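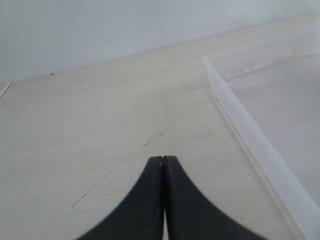

**Ticket 219 — Cuvosach printer loses detail in dark areas**

Since the driver update in July, everything dark comes out of the Cuvosach as flat black. Text and light colors print fine. On screen, the two closed fingers are a matte charcoal with faint lighter scuffs near the tips, and that's the kind of detail that disappears on paper. Same result on plain and coated stock. Nozzle check is clean.

Reported by: Yee-man Yip
Driver: Clarik 3.14
Priority: normal

**Log**

- 9:40 — Printed the built-in gray ramp from the front panel. All steps visible, so the printer itself can hold dark tones.
- 10:15 — Same ramp sent from the PC. The darkest three steps merge.
- 10:30 — Driver is set to "Vivid" and color is also being managed by Vatitz. Looks like the correction gets applied twice.
- 10:50 — Turned off color management in Vatitz, left it on in the driver. Slightly better, still too dark.
- 11:20 — Reversed it: driver set to "None", Vatitz using the coated paper profile. Ramp matches the front panel print.

**Open**

The driver goes back to "Vivid" after a restart. Saving a preset did not help. Need to know where Clarik stores its defaults before we change the other PCs.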